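Film Catalog Assistant, Part-Time

4 December 2019
By Avstead Film Archive staff

Avstead Film Archive needs a cataloger for the Ovon collection, 1,620 prints of sound-era features and shorts. The post is based in Stakiswood and runs for five months from January.

Duties: enter title, director, cast and running time for each print, and check reel counts against the Baxter index – 179 entries remain unmatched.
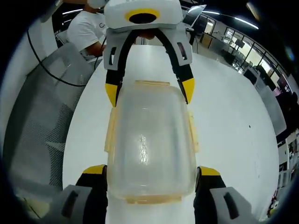

How to apply

Send a résumé and up to three sample records to the Stakiswood office. Knowledge of studio-era credits is required.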